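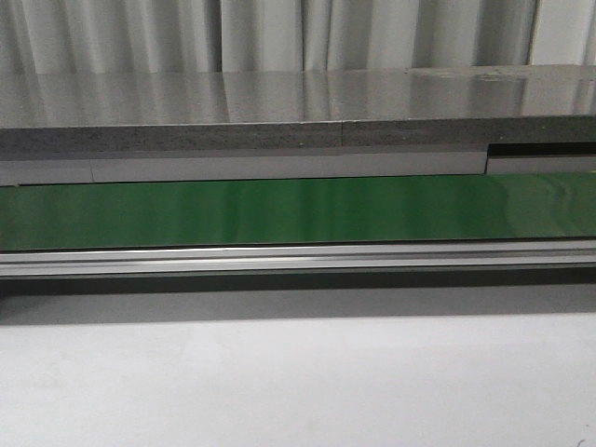 Uvora Packing Room / Belt and Counter Crew

Monthly walk-through, August, with my comments

Okay, same sheet as always, filled in by me with a pencil and a cup of coffee before the 5 p.m. shift. I've typed up my scribbles so you don't have to decode them (you're welcome!). OK means OK, WATCH means keep an eye on it, and FIX means somebody gets a work slip with their name on it.

BELT

1. Belt clear before start-up: OK
Nothing left on it, and I love you all for that. Last month I found a tape roll and half a granola bar.

2. Belt surface, cuts and fraying: OK
I went along the whole green stretch with a flashlight and then ran it slowly for one full loop. No nicks I could catch a fingernail on.

3. Tracking: WATCH
It drifts a hair toward the counter side once it's been going a while. I gave the adjuster a tiny turn and it settled down, but please look at it again mid-shift. If it starts rubbing, stop the belt and come find me. Don't push it back over with your hand, ever!

4. Emergency stop, both ends: OK
Pressed both, belt quit both times, reset fine. The far button is stiffer than I'd like so I put it on the Balogh service list anyway.

5. Guards and end covers: FIX
One screw missing on the far end cover. Slip 121 is in. The cover is still tight, I pulled on it pretty hard, but I want that screw back before we go to the bigger boxes.

STONE COUNTER

6. Top clean: FIX
So close! Most of it is shiny enough to show the curtain, but there are whitish marks toward the back on the right, little patches and streaks. I'm not sure what they are. My first guess is dried cleaner, so try a damp cloth and then a dry one. If they don't budge, leave them alone and tell me. No scraping, no blades, and please no scouring powder.

7. Front edge, chips and sharp spots: OK
I did this one by feel, gloves off, slowly. The speckle on that thick edge can fool your eyes, so do use your fingers when it's your turn.

8. Slab steady: OK
Leaned on it at several spots. Didn't move.

WHITE SURFACE IN FRONT

9. Clear and wiped down: OK
Wiped it myself with the Flusero spray. We're down to 14 bottles, which sounds like plenty until you remember how July went.

10. Level with no lip to snag sleeves: OK

CURTAIN

11. Hanging clear of the belt: OK
It stays behind the counter where it belongs. Keep it that way, and if you open it for air, put it back before you switch anything on.

12. Hem and hooks: WATCH
You can't see the bottom from the working side because it's behind the slab, so I went around the back. The hem is fine. Two hooks feel loose to me and I'd like to swap them when the Bondano order comes in.

13. Dust: WATCH
Those pleats hold on to it like crazy. I gave it a shake and regretted it (sneezed the whole way to the sink). It's going in the wash at the end of the month.

FLOOR AND AISLE

14. Walkway open, mats flat: OK
One mat corner was curling, so I flipped it over and it's lying flat now.

Still open: items 5 and 6. Next person on the sheet, please recheck 3 at the start and again halfway through, and initial it both times.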